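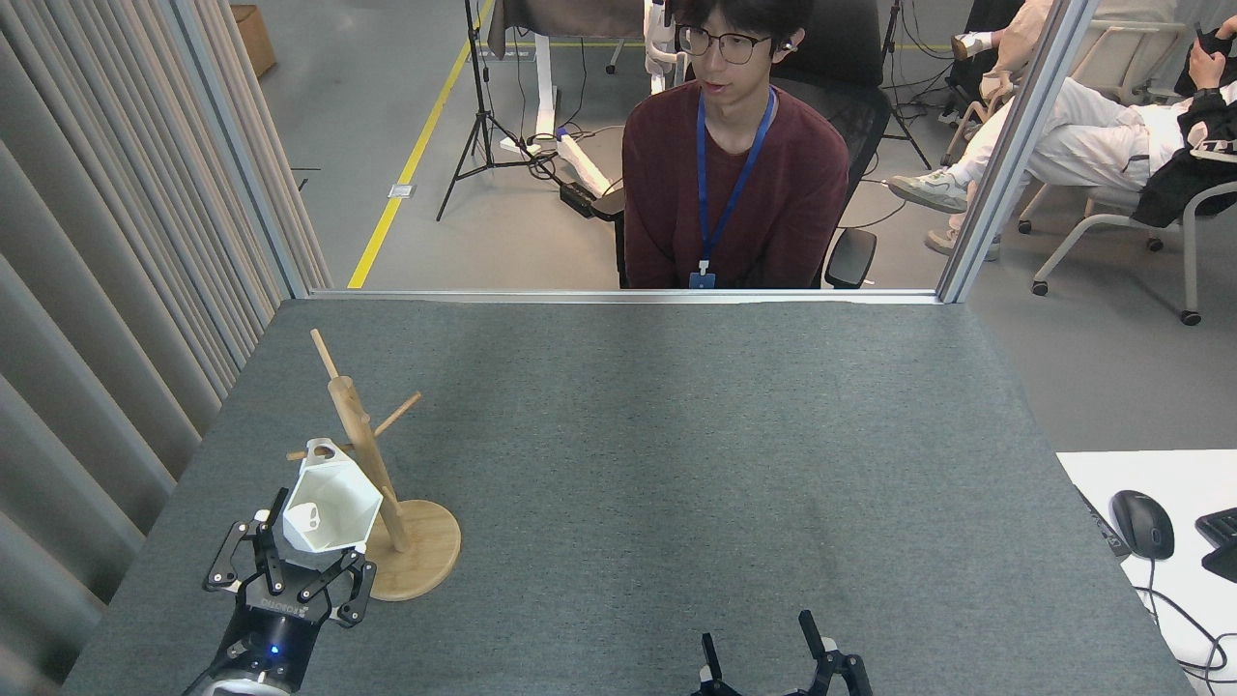
Step 3: Recording the mug tree task

If you've done Steps 1 and 2, your arms are homed, your cameras are talking to the recorder, and you're ready for the fun part. Hanging a cup on a peg looks like nothing when a person does it. For a policy it's a wonderful little problem: a small handle, a thin peg, and a cup that has to be turned the right way before any of it can work. I love this task and I think you will too!

What you need on the table

One mug tree. Ours is light wood with a round base and three short pegs that branch out at different angles.
One cup with a looped handle. We use a white hexagonal one, and the flat sides make it easy to see on replay how far the cup has turned.
A felt cover or some other dull surface. Gray is great.
A curtain on at least one side, if you have one.

Set the tree on the left half of the table and leave room for the left gripper to come at it from the front. The right arm has no job in this version. Park it low with the fingers open and leave it there for the whole session.

Recording one episode

1. Put the cup down somewhere in the left half of the table. Move it a hand's width or so between episodes and turn the handle to a new angle each time.

2. Press record, then wait one full second before you move. The Titness loader trims the start of every file and it will happily eat your first motion if you rush.

3. Grasp the cup by the body. Keep the fingers off the handle, or the peg has nowhere to go.

4. Lift straight up, then tilt. I like to bring the open side of the cup up and toward the tree and get the handle lined up while there's still plenty of air between the two. Beginners try to fix the angle at the peg, and you can see the jitter in the data.

5. Slide the handle over the peg in one motion. If you miss, back out and try again in the same episode. One clean recovery is very useful – please don't throw those away. Three misses in a row and you should stop and mark it as failed.

6. Open the fingers, back away along the line you came in on, and return to the park position. Stop recording.

Which peg?

Pick the peg before you press record and type it into the label box (top, back or lower). The lower one is the hardest to reach. Rotate the base of the tree every 50 episodes or the model will learn the room instead of the pegs.

How many do you need?

Our Follville set has 3252 episodes, and 3000 of them made it through review. You can get going with far less. The first policy we trained that could hang a cup on the top peg used 800, and adding the other two pegs took us to 1166 before it got reliable enough to show anyone. I still remember how thrilled I was watching that run.

Checking your files

Open the last ten episodes in the Boltness viewer and play them at double speed. Look for:

– gripper values that jump from open to closed with nothing in between
– an episode that ends before the arm is parked
– the head view lagging behind the arm (restart the recorder if you see it)
– a peg label that doesn't match the peg

Fix labels right away. It takes a minute now and a whole afternoon in March.

Once the folder looks good, run the export script with the Rivadeneira preset and move on to Step 4, where we split the set and start the first training run.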